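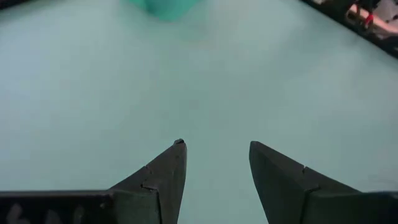 Fig. 5. Tabletop in pale mint-teal, matte.

Section 5: Setting Up Your Valente Craft Table

Now that the legs are on, the fun part starts! Take your time with this section. Most folks need 60 minutes, and there's no prize for going faster (a cup of coffee helps).

1. Pick a spot on a level floor, at least 12 inches from any heater or radiator.

2. With a helper on the other side, turn the table upright. Lift it by the frame and set all four feet down together.

3. Press gently on each corner. If one rocks, turn the foot under it to the left, a little at a time, until the table sits still.

4. Go back to the leg bolts and snug them up with the Nasex key from the small parts bag. Firm is fine, and you don't need to lean on it.

5. Wipe the top with a soft damp cloth and a drop of dish soap, then dry it before you lay out any paper or fabric.

Note: Pale tops show ink sooner than dark ones, so if you do a lot of stamping or painting, keep a cutting mat handy.

Caution: Never set a hot iron or glue gun straight on the top. Use a heat pad.

Caution: Keep fingers clear of the folding brace when you lower the side leaf.

If a bolt is missing or something just won't line up, write to Parveen Bandara at the Grinia parts desk and mention part 23.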